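This site uses cookies to remember your settings. Accept | Read more

Rudent - Sweets for Shared Tables
Frequently asked questions

Rudent is a small service in Washam. We bring tubs of wrapped sweets to workshops, offices, clubs and waiting rooms, and we fill them again when they are low. Most of the questions on this page came to us by e-mail. Please read them before you write to us, your answer may be already here. Last updated 9 March 2025.

Which sweets do you bring?

Wrapped ones only. Every sweet, or every small portion, must have its own wrapper. We had loose sweets in the first year and we stopped with them. On a shared table many hands go into the same tub, and not all of these hands come directly from the sink.

You may choose from fruit gums, chews, boiled sweets and mints, or leave the choice to us. Please tell us on the form if you want one kind only.

Can we keep our own tub?

Yes, with pleasure. Many customers already have a plastic tub from sweets they bought in a shop, for example a Haribo one, and they like to go on using it. We put the new sweets in it and take our box away again. The only condition is that the tub is clean and has no cracks.
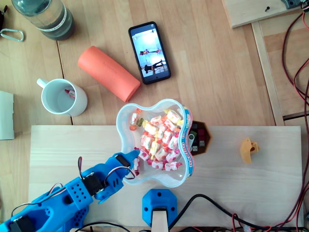 If you have no tub, we lend you one. There is a deposit of £2, which you receive back when the tub comes home to us.

Where is the best place for the tub?

In the middle of the table, where people can reach it from more than one side. At the edge it will sooner or later be pushed down by an elbow. On a work table, try to give it a flat place of its own. A tub which stands half on a board and half on the table can rock a little when somebody takes a sweet, so move it completely on one or the other if you can.

Please do not put it on a radiator, on a windowsill with strong sun or beside the kettle.

Our table is full of tools and cables. Is this a problem?

Not for us. Several of our customers are workshops, and the tub stands there between the small parts and the connectors. It is good to keep little loose things away from it, though. Screws and other small pieces like to travel, and a sweets tub is a very easy place for them to fall into. If you use glue or paint, or if you sand something, put the lid on first.

How full should it be?

We fill to a finger below the rim. A tub that is too full loses its top layer each time somebody looks for their favourite. When you can see the bottom between the sweets, it is time to order.

How often do you come?

Every second week is normal. You can change this in the customer page or by telephone. If you need sweets for an open day or a visit, write to us and you have them in 24 hours, provided that the address is in Washam. For the villages please allow one day more.

The Kavanagh building has its own rule: we leave all deliveries at the front desk there and do not go up to the floors. We were asked by the building to repeat this.

How do we clean the tub?

Take all the sweets out and put them in a bowl. Wash the tub by hand with warm water and a little washing-up liquid, then rinse it well. Do not use the dishwasher - we have some tubs which came back with quite another shape. Tubs with waves or rounded lobes in the wall need a little more patience, the sugar dust sits in the corners and a soft bottle brush helps there. Let the tub dry upside down on a cloth. It must be fully dry inside before the sweets go back, or the wrappers will stick to the wall.
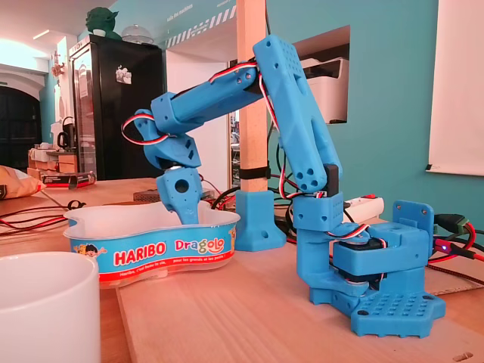 Once a month is enough for most places. With children in the room, do it more often.

What do we do with the empty wrappers?

Put a second, smaller pot next to the tub. Without it the wrappers go back in between the full sweets, and the next person has to search. Any cup will do. Most of our wrappers belong in the general waste; what can be recycled is marked on the delivery note.

The sweets have become hard. Can we still eat them?

Look at the date on the delivery note. If it is still good, hard gums are not dangerous, they are only less nice. Keep the lid closed at night and over holidays. If they were hard already on the day when we brought them, tell us and we exchange them without discussion.

Do you have sweets without gelatine?

Yes. We pack them in a separate tub with a green label, and we ask you not to mix the two. The list of ingredients comes with each delivery. Please keep it near the table, especially if someone has an allergy.

What does Mosis mean on our invoice?

Mosis is the small plan: one tub, filled every second week, and you can stop at any time. The larger plan has 2 tubs and is meant for places with separate rooms.

Is there a limit for events?

For one event we can prepare up to 3,000 sweets. We need to know in March for anything in the Easter holidays.

Was this page helpful? 
Shares: 6 | Comments: 0

Contact | Delivery area | Terms | © Rudent, Washam | Back to top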